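Why a paper bag doesn't fall to bits

A paper bag starts life as a flat sheet, which is a poor shape for carrying anything except more paper. The clever part is the folding.

Down each narrow side runs a crease called a gusset. It lets the bag close up flat in a drawer, where your grown-ups are keeping 100 of them "just in case", and open out into a box shape when it has a job to do.

Handles that really work

Pull hard on one thin strip of paper and it rips. Twist paper into a cord and it gets much tougher, because all the layers grip each other. Each end of the cord is then stuck down under an extra strip of paper, so the weight is shared out along the strip. Peer inside a white shopping bag and you may spot the strip, looking a bit greyer than the rest.
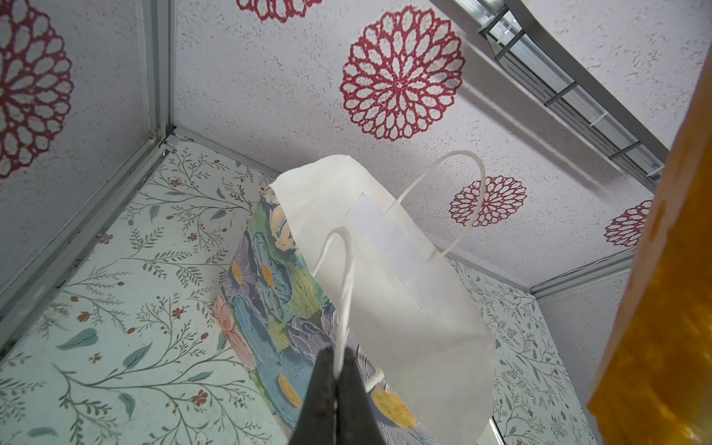
Packing buns without squashing them

Buns have no bones. Put a heavy one on top of a light one and you get a pancake, with a grumpy owner. So bakers follow a few rules:

Big, sturdy things go in first. A braided loaf can look after itself.

Croissants go in last. They are mostly air and flakes, and the flakes are always trying to leave.

Tissue paper fills the gaps and stops things sliding about. It also makes a gift bag look generous, even with only one bun in it – a trick well known to uncles.

If you can't decide what to pack, lay everything out on a tray first. Try not to eat the evidence. 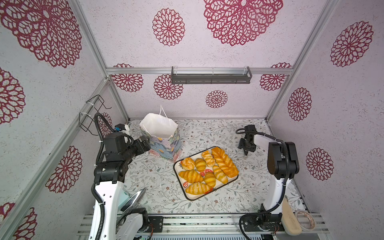

Eight pastries on a strawberry tray, with a gift bag and its tissue paper behind.

Words by Embla Haugland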